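The soft touch, and how to lose it

Binta Ogbonna has been told by three separate salesmen that their gripper can pick up an egg. She has come to distrust eggs. "An egg is a very helpful shape," she says, bolting a wrist back on with a screwdriver she has been holding in her teeth. "It wants to be picked up."

Her workshop in Donlow has spent most of July on a plainer question: which of two cheap grippers is less bad at lifting something small and lumpy and letting go of it over a hole. The first, known as the Brondby, closes with a pair of soft pads and costs 60 pounds. The second is a pair of stiff white fingers that Abimbola Obi printed himself, mostly to show that he could. He puts the cost at 12 pounds, a figure that leaves out his evenings.

The Brondby had the better start. Its pads squash obligingly around whatever they meet, and for a morning it looked as though the matter was settled. Then it came to the letting go. The pads are slightly tacky, and Ogbonna's notes for that afternoon consist largely of the word "stuck", underlined with growing force. 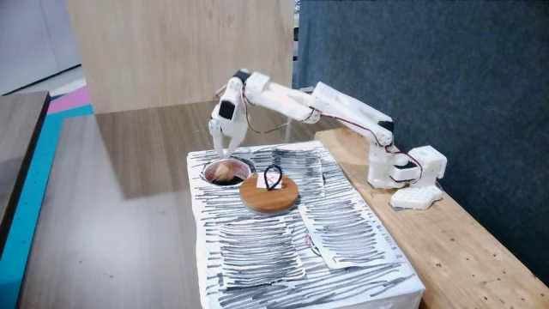
Over the hole: the printed fingers with a small, lumpy load.

Obi's fingers have the opposite fault. They release beautifully, and sometimes do so halfway across. A narrow grip on an uneven lump leaves a great deal to luck, and the arm, a light printed thing driven by hobby servos, nods a little whenever it stops. Carmela Sotomayor, who writes the control code, cured some of this by slowing the last part of the reach to a speed she describes as "churchgoing".

The final tally covered 708 attempts, split evenly. The printed fingers won by 20 clean drops, a margin Obi calls decisive and Ogbonna calls a Tuesday. She would like to try them again with a strip of rubber down the inside of each finger — thin enough to let go, thick enough to hang on. Obi regards the rubber as an insult but has gone to look for some.

The Brondby, meanwhile, is in a drawer, where it has a firm hold of a pencil.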